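Enchufes y voltajes para viajeros: léeme antes de usar los datos
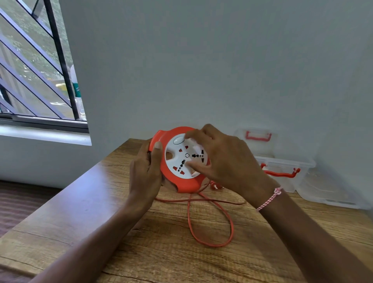
Carrete alargador naranja y blanco, con tres tomas universales y un interruptor.

Hola, soy Kirsty Dalgleish y este es el archivo léeme de Zudavach, mi tabla de enchufes, voltajes y frecuencias por alojamiento. Empezó como una hoja de cálculo para mis propios viajes (me quedé una semana sin portátil por culpa de una clavija redonda que no entraba en una toma empotrada) y se me fue de las manos. Ahora la uso antes de cada reserva y me la pide gente que ni conozco, así que ya iba siendo hora de explicarla un poco.

Qué hay dentro

El fichero principal es alojamientos.csv y tiene 1.191 filas. Cada fila es un alojamiento: un hostal, un piso, un camping, lo que sea. De esas, 322 llevan además notas escritas a mano, que para mí son lo mejor del conjunto: «la única toma de la habitación está detrás del armario», «el baño solo admite maquinilla» y cosas así. Van en la columna notas, casi todas en español, alguna en inglés, y no las he traducido.

Columnas

pais: código de dos letras, en mayúsculas.
tipo_toma: la letra habitual (A, C, F, G, I...). Si hay varias, separadas por barra vertical.
voltaje: en voltios, sin unidad. Número entero.
frecuencia: 50 o 60. Vacío si no lo sé.
tierra: si, no, dudoso. Sin tilde, perdón a los puristas, pero me rompía la importación.
fuente: visita, mensaje o web.
notas: texto libre.

Lo de «dudoso» merece una aclaración. Que la toma tenga contacto de tierra no significa que el cable llegue a ninguna parte, y yo no voy por ahí con un comprobador en la maleta. Si el anfitrión no supo responderme, puse dudoso y listo.

De dónde salen los datos

Una parte la apunté yo misma viajando, otra viene de mensajes con los dueños, y el resto lo saqué de las fichas de Neagu, un directorio de hostales pequeñito que me dejó copiar el campo de electricidad. También revisé la lista de Purwood, con más de 2.000 entradas, pero al final no la incluí: repetía el dato del país en todas las filas y para eso ya está cualquier guía.

Cosas que fallan

Brasil es un lío precioso. Conviven 127 y 220 V según la ciudad, a veces según el edificio, así que ahí mirad siempre la fila concreta y no hagáis la media (¡me ha escrito gente que hacía la media!). En Japón la frecuencia cambia entre el este y el oeste del país y tengo varias celdas vacías. Y Europa está representada de más, porque es donde más me muevo.

Otra cosa: un adaptador cambia la forma de la clavija, el voltaje se queda como estaba. Mirad la etiqueta del cargador. Si pone 100-240 V, vais bien casi en cualquier sitio. El secador, casi seguro que no.

Cómo usarlo

El CSV está en UTF-8 y separado por punto y coma. Si lo abrís con Excel y salen caracteres raros, importadlo desde el menú de datos en vez de hacer doble clic. Hay también un script, prarkel.py, que filtra por país y saca una lista para imprimir. Prarkel era el nombre del proyecto entero hasta la versión 2 y me dio pena jubilarlo del todo.

Uso y correcciones

Podéis copiarlo, cambiarlo y publicarlo citando Zudavach. Para corregir una fila, mandadme el nombre del alojamiento, lo que visteis y el mes de la visita. Las correcciones que me lleguen entran en la actualización de noviembre.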